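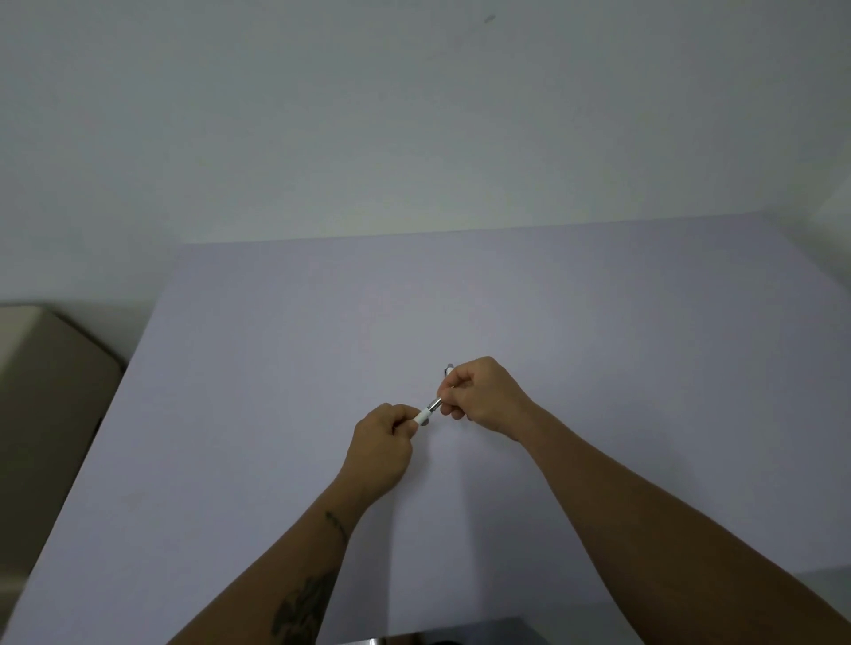
Figure 2. Capping and uncapping a pen by hand over the work surface of the Modise cell, seen from head height.

3.2 Setting Up and Looking After the Cell

The Modise cell is a modest one, and we have grown rather fond of it over the time we have worked with it. It has one bench, two arms that reach in from the front, and a head camera on a short mast, all run by the Stosance controller described in Section 3.1. The pen task in Figure 2 was chosen early on, mostly for the way it punishes a sloppy setup. Both hands have to meet along one line above the table, and if either arm is a little off in its idea of where that line is, the cap binds or the pen tips out of the grip.

We kept the bench surface plain and pale on purpose, and before each session we clear it completely and wipe it down with a barely damp cloth. After that comes the camera check, for which we lay the Lidum calibration board flat near the back edge, then near each front corner. The lens bends straight lines toward the corners of the view, so the corner positions matter more than one might hope, and we would gently urge anyone building a similar cell not to skip them (we did, for most of August, and paid for it).

The finger pads are the part that wants the most patience. They are soft Clurkero pads, held on by 2 small screws each, and they polish themselves smooth with use. Over 1000 capping cycles we replaced a full set every 178 cycles, cleaning the seats and checking the closing force each time -- a dull job, but a pleasant one with the radio on. After a pad change the arms are brought together slowly on a plain steel rod before a pen is allowed anywhere near them.

The human recordings were made at the same bench, with the arms parked well back. Vusumuzi Pretorius wrote the parking routine, and we still use it unchanged.

Comments (2)

benchside_mo: Lovely to see the upkeep written out for once! Do you re-run the board after a pad change, or only at the start of the day?

T. from the night shift: We get the same polished pads on our cell. A light scuff with fine sandpaper buys us a bit longer -- might be worth a try.

Contact the authors | Copyright 2018 | Back to top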